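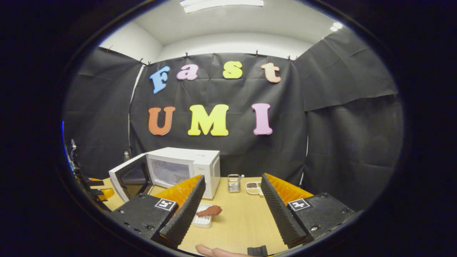 I bought two pairs of Kiveo blackout curtains in March for a back bedroom that gets the sun from five in the morning. They are polyester with a coated back, and I paid $174 for the lot including shipping. They come in gray, navy and black, and I took the black. Anyone thinking of the same color should know how plainly black cloth shows its creases and folds, as the black curtain panels and backdrop in the photo do. Mine came folded tight in a plastic sleeve and needed a steamer on the lowest setting. The label says no iron, and I would follow it.

Each panel is 105 inches long. I measured all of them before hanging and one was almost an inch short, which you can see at the hem if you look for it. Kiveo offered a replacement but wanted the old one sent back first, so I left it.

The heading tape is the weak point. It is thin, and the hooks pull at it when the curtain is dragged. I swapped the supplied hooks for a pack of Bomia metal ones and the drag is better. My pole is a plain Burkix one, already on the wall, and the rings fit it without trouble.

For darkness they do well. With the curtains drawn the middle of the window is completely dark. Light still gets in at the sides and over the top of the pole, as it will with any curtain that doesn't wrap back to the wall. I fixed the outer edges with stick-on tape and that took care of most of it.

They smelled of plastic for roughly 6 days with the window open. Washing is cold only, no dryer, and after two washes the coating has not cracked or peeled.

I also looked at the made to measure set from Yu. The quote was $869 for the same window, with lining and fitting. The cloth sample was heavier and the tape much better sewn. For a living room I would think about it. For a spare bedroom the Kiveo pair is good enough, and I'd give it four stars out of five.

Posted Jul 7, 2022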